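Can the student union hold back a club's money over a late report?

Posted in Campus Life > Student Government

I'm the secretary of a small cultural club at Hayes College, on the Desau campus. We were given 200 dollars for the fall semester by the student union. We spent part of it on a hall deposit and some printing, and the rest was supposed to come to us in October for our main event.

Last week the union office told us the second part is frozen. Their reason is that our spending report came in 3 days late. The report was complete, with receipts, and they stamped it when they took it. No one warned us that being late would cost us the money. The hall wants the balance by Wednesday and we don't have it.

I asked to see the rule and was told it is "policy." The person at the desk couldn't find it in writing. Some of our members want to stand outside the union office with signs. I would like to try something else first, but I don't know who is above the union on this. The faculty adviser for our club is on leave this semester.

Does anyone know if they can do this, and where a complaint goes?

skukura_transfer

I was on the union council at a different college, so check this against your own papers. In most places the union has a constitution and a separate set of finance rules. The finance rules are the ones you want. If there is a penalty for late reports, it should be in there, with the amount or the length of the freeze. If it isn't in there, the officers may have made it up at a meeting, and then there should be minutes showing a vote.

Send an email today to the union's general address and copy the dean of students. Keep it short. Say when the report was handed in, that it was stamped, that you were not given notice of a penalty, and that you are asking for the written rule and the date it was adopted. Ask for a reply before the hall payment is due. Attach a scan of the stamped page.

At our college the student union didn't have its own bank account. The college held the money and the dean's office signed for each payment. If yours works that way, the dean's office can release the payment whatever the union desk says. The cashier's window will usually tell you who signs.

I would also call the hall and ask for a week. We did this twice and they said yes both times.

As for the signs, you can do that later if you need to. Look up whether you have to give notice first. Ours required a form for any gathering of more than 50 people near the office building, and the group that skipped it ended up arguing about the form and never got to their complaint.

brasora_commuter

They do this every year. They froze ours too and we never saw it. Just go to the dean.

deskbythewindow
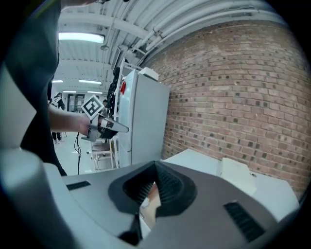
Desau, October

I work part time in the records room at Hayes and the finance rules are kept there as well as in the union office. You can ask to read them with a student ID. You can't take them out, but you can copy pages at the machine in the hallway.

The part on reports is section 7. It says a club that is late "shall be reminded in writing" and has up to ten days after the reminder to file. The freeze only comes after that. If you never got a reminder, and you had already filed, I don't see how the freeze applies to you. Read it yourself though, there is an amendment sheet clipped to the back and I have not gone through it.

The first reply is right about the signature. Payments to clubs here go through the dean's office, second floor, the door past the mailboxes. Mornings are better. Take the stamped report and the hall's bill with you.

On the adviser, there has to be an acting one when the regular adviser is on leave. The dean's office keeps the list. You may need that person to sign the payment request, so ask about it on the same visit.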